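Netlow Public Library System
Apr 8, 2023

A thread on the software update now being installed on the public laptops and tablets at our branches. Patrons who borrow a device, or who use one inside a branch, will see changes the next time they sign in.

The update moves all lending laptops to version 6 of Ziltetance, the operating system we have used since the lending program began. Devices at the Clurkden branch have been updated first. The Grabowska branch is next in line, followed by the main library.

Sign-in is now a single step. Enter your library card number and PIN on the first screen. The second screen, which asked patrons to choose a session type, has been removed. The laptop will open to the same desktop for everyone.

Phone pairing has been added. Patrons may link a phone to a borrowed laptop by scanning the code shown under Settings, then Connected Devices. Once the two are linked, text messages and photos can be opened on the laptop. The link ends when the session ends, and the laptop keeps no record of the phone. 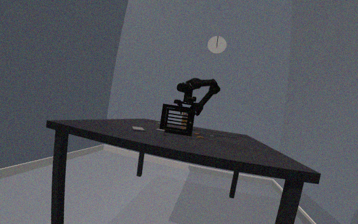
Battery settings have also changed. Laptops will now dim after two minutes without use and will go to sleep after eight. Patrons who are reading a long document may turn this off for a single session by opening the battery menu and choosing Stay Awake. The new dark theme, found in the same menu, gives windows and menus a charcoal-gray background much like the tabletop in the picture, and many patrons may find it easier on the eyes in the evening. Large text and high contrast remain available and work with either theme.

Files saved to the desktop are still erased at sign-out. Please save your work to a USB drive or to your own online storage before you return the device. Staff cannot recover files after a session has closed.

Printing works as before, with one difference. Print jobs are now held for six hours and are then deleted. Jobs may be released at any branch with your card number, including jobs sent from home through the print page.

Some older tablets cannot run the new version. These will stay on the present version and will be available for in-branch use until June, when they will be withdrawn from service. Holds placed on those tablets will be moved to a laptop, and the patron's place in line will be kept.

If a borrowed laptop is at your home now, please leave it plugged in and connected to the internet overnight. The update will install without further action. A message reading "Your device is ready" will appear at the next sign-in. Please do not close the lid while the progress bar is showing.

Loan periods, renewal limits and late fees are unchanged.

Questions may be sent by reply to this thread or brought to the technology desk at any branch. Replies are read during regular opening hours.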